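Open day demos: can visitors try the hand grippers, or only watch?

Asked July 4, 2022

Our maker club is planning a trip to the Vastska open day in September. The program says "live data collection, hand-held grippers" for the afternoon and nothing else. Has anyone been? I want to know if it's worth staying for and whether our members get a turn.

Answer 1

You can watch. Not sure about the rest. Parking is 8 dollars and fills up early.

Answer 2

I went to the one at the Gurnham site last year. Wear flat shoes and eat first, the cafe closes before the afternoon part.
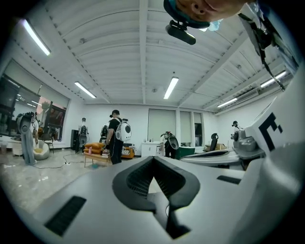 Turns for visitors depend on which room you get sent to. The big hall is watching only, behind a rope. The smaller rooms are set up like a lounge or an office, and people work in them with the full kit – white backpack, cap or headband with the device on it, gripper in hand. The jobs are ordinary ones, like tidying cushions. In our room we could each try a gripper for a few minutes at the end. It's harder than it looks, mostly because you keep wanting to use your fingers. Ask for a small room when you sign in, and mind the power cables on the floor.

Answer 3

Agree with the above, but book. They cap the small rooms at 94 visitors for the whole day and the Zasine talk lets out right before, so there's a line. The Nic Aodha building is a separate entrance. Under 16s weren't allowed to handle anything when I went, don't know if that changed.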